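What the bin doesn't tell you - speaker notes
24 Aug 2018
5 min read
14 shares | 6 comments

Opening (keep it short)

Thank Karine Cloutier for the invitation. Say I've got thirty minutes and will try to leave a third of that for arguments.

I was asked to talk about household recycling and whether it works. My answer is that I don't know, and I've grown suspicious of people who say they do. Ask for hands up: who rinses? Who takes the labels off? Who has ever been shown any evidence that taking the labels off helps?

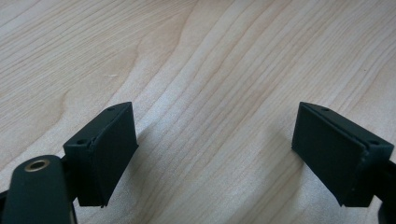
I started on this in July, when the Skandport council leaflet came through my door. It said residents recycle more than ever. More than ever by weight collected, if you read the small type. Weight collected is what goes into the lorry. I wanted to know what comes out at the far end, so I rang up. I was passed between 7 people. The last one, very pleasant, read me the leaflet.

PAUSE. Let them groan.

The trouble with the numbers

- Collected, sorted and recycled are three different things. Most leaflets use the first and let you picture the third.
- Material sold on to a dealer often gets counted as recycled on the day it's sold. What the dealer does with it is somebody else's spreadsheet.
- Glass is heavy. A town that drinks more wine looks greener. (Normand Chan's point, give him the credit, he's in the second row.)
- A falling total might mean people are buying less, or that packaging has got lighter. Either would be good news and both would look like failure.

Don't get dragged into the incinerator question here. Someone will try.

Thin film and bags

This is where I get grumpy. Thin plastic is the stuff people feel worst about and it's the stuff the kerbside scheme mostly won't take. So it goes to a collection point at the shop, and we all feel better on the walk home. 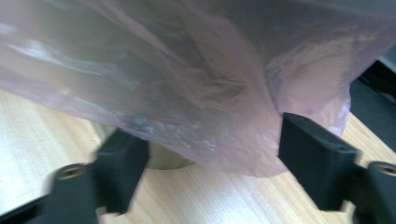
Crumpled plastic bag, slightly pink.

Noémie Hawthorne kept a diary for our street: every household wrote down what they did with their bags. 30 households said yes, 6 were still filling it in by the end. The 6 are obviously the keen ones, so please don't quote their results as "what people do". I've already heard it quoted twice. One of those times was in a funding bid.

Then the Zeritz trial. They say they collected 1,000 bags of film. Bags of what size? How full? How dirty? Darcy McKinnon wrote to ask and got a brochure back. I'm not accusing anyone of anything. I'd just like a unit.

Compostable bags, if time: "compostable" on the packet usually means in an industrial plant. Mine has been in the garden heap since spring and I can still read the instructions on it.
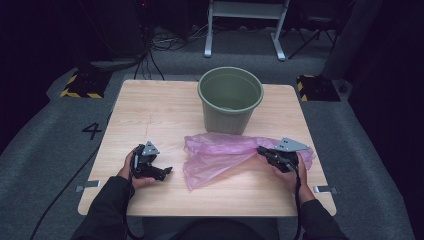 What I'd ask for instead

Three questions for your own council, in writing:

- What was the reject rate at the sorting plant last year?
- Who bought the sorted plastic, and in which country?
- What happens to a load that's refused?

If they can't answer the first, I wouldn't bother much with the rest. Kendra Cloutier has a template letter, copies by the door. She will also tell you I'm too gloomy - she may be right.

If asked "so should we stop?" - no. Carry on rinsing. Buy less of it if you can. But stop clapping when someone shows you a bar chart of lorries.

Skip the Seneviratne slide if we're running late, it needs too much explaining.

3 comments waiting for approval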